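Packing small electronics back into their retail boxes

Written by Nazanin Kordestani. Checked by Chanida Srisuk. Last revised August 2026.

This procedure covers small devices that arrive in a printed carton with a fitted tray or insert: cameras, sensors, receivers and similar. It applies to returns and to shelf storage. It does not cover anything with a loose battery.

What you need

A clear table, light in colour if you have one. Dark screws and caps disappear on a dark bench.
The original carton and its tray.
A dry microfibre cloth.
Paper tape, 18 mm wide. We use Ralley, but any low-tack tape will do.
A Stolten label sheet or a plain sticker.

Step 1. Clear and wipe the table. Remove everything that does not belong to the item being packed. Let the surface dry.

Step 2. Set the pieces out in a line across the middle of the table, with a hand's width between them where space allows. Keep the carton at one end. Do not stack anything yet.

Step 3. Check the device against the carton. Compare the model name and serial number with the printed panel. If they differ, stop and find the right carton — a wrong serial is the most common cause of a refused return.

Step 4. Wipe the housing. Fit the lens or port cover if one was supplied.

Step 5. Lower the device into the recess of the tray, flat side down. It should sit without pressure. If it rocks, lift it out and turn it end for end.

Step 6. Slide the tray into the carton, close the flap and apply one strip of tape, 47 mm long. Longer strips tear the print when removed.

Step 7. Label the end panel and enter the carton in the storage list.

Layout on the table:

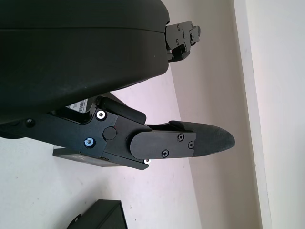
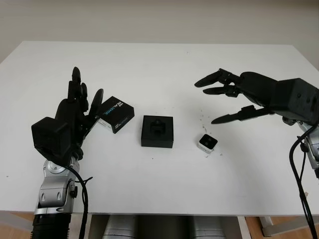
Trays cause more trouble than cartons. A tray that is too shallow lets the device press on the lid, and one that is too tight marks the housing when it is pulled out. The square black one at the centre of the second photo has thick walls and a flat base, a good pattern to follow if you are making a replacement. Leave 3 mm of clearance on each side of the device and cut a finger notch in one wall. Foam from Daneshvar can be trimmed with a craft knife; the Fitska board needs a saw.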